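The case for the open basket

Most advice on storing dry groceries starts with a matched set of airtight tubs. I have used both systems in the same pantry, and I would keep the open plastic basket, the kind with slots or a lattice in the walls, for anything that is still sealed.

The argument is about access time. A packet in an opaque tub has to be labelled, and the label has to be kept current. A packet in a slotted basket announces itself by colour. A patch of blue or bright green behind the ribs is enough for a person who bought the thing.

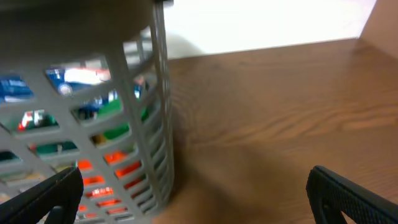 Page last changed: September, 4:40 pm

Horațiu Pop, who disagrees with me on most kitchen matters, objects that the lattice breaks up the printing. It does. You will not read a best-before date through it. I don't regard that as a fault of the basket, as dates should be checked on the table when it is emptied, and mine is emptied every three months.

The procedure takes a few minutes. Tip nothing. Lift the packets out by hand, lay them on either side of the basket with the long ones flat, and wipe the bottom. A solid bottom matters more than the pattern of the walls, as it keeps a leaking packet from reaching the shelf. Wrapped cartons, noodles and snack bags can then be judged side by side, and the crumpled ones go back last so that they sit on top.

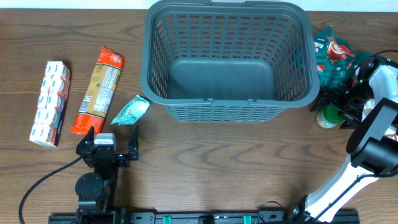
What the basket does badly

Long pasta is the awkward load. Kalliopi Berisha stands hers upright in a corner of the basket, which works until a heavier packet leans on it. I lay mine along the longest wall. The Zutent baskets I bought first were too short for this, and the packets rode up over the rim and caught on the shelf above. The Pomora ones are longer and a little uglier.

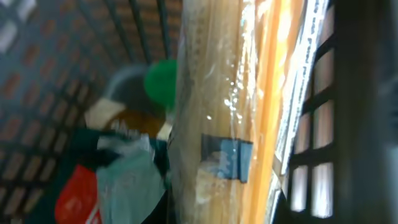 Decanting is the usual answer to the pasta problem, and I think it is the wrong one. A glass jar shows the contents, but so did the packet. Clear film leaves the pale strands in plain view from top to bottom, and you can see how much is left without opening anything. The jar also discards the cooking time, which then has to be remembered or taped on. Berkay Değirmenci tapes his on. I have seen three different times on one jar.

Flour, sugar and opened cereal are a separate case and belong in something with a lid. For the rest, buy a grey basket that fits the depth of your shelf, and measure the shelf at the back as well as the front – mine differs by the width of a finger.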